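Wood movement in tabletops: speaker notes
Aparecida Seixas, Drasport workshop
Version 2024-04-06

Slide: title
Leave it up while people sit down. Mention that the handout has the worksheet and the table of coefficients, so there is no need to copy numbers off the screen. Questions at the end, except on the arithmetic, where people should interrupt.

Slide: what moves and what does not
Wood gains and loses water until it balances with the air. Below the fiber saturation point, that change shows up as a change in size. Along the grain the change is small enough to ignore in furniture. Across the grain it is large. Tangential movement (along the growth rings) is usually close to twice the radial movement, which is why a flatsawn board moves more across its width than a quartersawn one.
Point at the end-grain sketch here. Trace the rings with the pointer. People mix up tangential and radial, and the next slides make no sense to them if they do.
Temperature: small effect, opposite sign, skip it unless asked.

Slide: moisture content and humidity
Moisture content is the weight of the water divided by the oven-dry weight of the wood. Relative humidity is a property of the air. The equilibrium curve links them. The curve is not a straight line. It steepens in humid air, so the same step in humidity moves the wood more in a damp room than in a dry one.
Heated houses bottom out in February where we are. If the top was glued up in late summer in an open shop, the February reading is the one to design for.
Thick stock lags. The surface responds in days and the core in weeks, and the difference between them is what causes cupping and surface checks.

Slide: worked example
Flatsawn red oak top, 80 cm wide, seasonal swing of 4 percentage points.
Change in width = width x coefficient x change in moisture content.
Coefficient for red oak, tangential, from the handout table: 0.0037 per point.
Result: a little under 12 mm over the full width.
Pause. Let them do it on paper. Somebody always enters the swing as a decimal fraction and gets a number a hundred times too small. The coefficient is already per point.
If the top is fixed on its center line, each edge moves half of that. If it is fixed along one edge, the other edge takes all of it. Both are acceptable if the base allows for it.
Repeat with quartersawn stock of the same width if time allows. The answer comes out a bit under half.

Slide: thickness
Ours was 27 mm thick. Thickness changes too, but the amount is negligible for fasteners. Where it matters is in breadboard ends and flush inlays, where a step you can feel with a fingernail will appear in one season. Do not promise a client a flush joint across two grain directions.

Slide: fastening
Figure-eight fasteners, buttons in a groove, slotted holes with washers. All three work. The test is whether the screw can travel the calculated distance without reaching the end of its slot.
Slots run across the grain of the top. Say this twice. I have repaired tops where the slots were cut with care in the wrong direction.
Do not glue the top to the apron. Do not run pocket screws through end aprons at full torque and assume they will flex. They flex once or twice and then the top splits, usually at the weakest glue line or from an end check that was already there.
Battens: glue nothing, fix the center tight, slot the rest.
Steel bases: check the hole size. Suppliers often drill to the screw diameter. Ours now come from Han with slots already cut, at our request, and the drawing is in the handout.

Slide: breadboard ends
Tongue along the full width, deeper tenons at intervals, glue only the center tenon. Outer pegs go through elongated holes in the tenons. Elongate along the width of the top, leaving the holes in the breadboard itself round.
The ends will stand proud of the top in dry months and fall short in damp ones. Tell the client before delivery and put it in the care sheet.

Slide: measuring
Pin meter: reads between the pins, corrects for species and temperature, leaves holes. Pinless meter: reads an average to a fixed depth, affected by density and by whatever is under the board. Lift the board clear of the bench before taking a reading.
We use the Zisham pin meter in the shop. I check it against an oven-dried offcut at the start of each batch. Last batch it read high by 2 points, so every figure in that column of the worksheet has been corrected. If anyone asks for the raw readings, they are on the reverse.
Take readings from both faces and away from the ends. A single reading from an end is worth very little.

Slide: does finish stop movement?
No. A film finish slows the exchange of water vapor. It flattens short swings, such as a wet week, and does very little to a whole season. Oil slows it less than film. Wax alone hardly slows it.
Finish both faces on the same schedule. An unfinished underside exchanges faster than the top and the board can cup.
Riltura, which we use on dining tops, is a film finish. Same rule applies. Coats on the underside can skip the final rub-out.
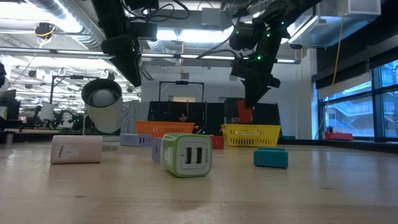
Sheen and vapor resistance are separate properties, and clients confuse them. Sheen depends on how smooth the surface of the film is, and a matte film can slow vapor as well as a bright one if the build is equal. Leave this slide up for closing questions. The light wood under the charger and the pink power bank has a glossy finish, and the soft reflections on it tell you about the surface and nothing about the film thickness or the underside. Ask the room which way a top like it would move. The grain runs left to right, so the answer is front to back. Also point out the small dark knots: the grain bends around a knot, so a coefficient from the table is least reliable there. Then hand out the worksheet for the second exercise.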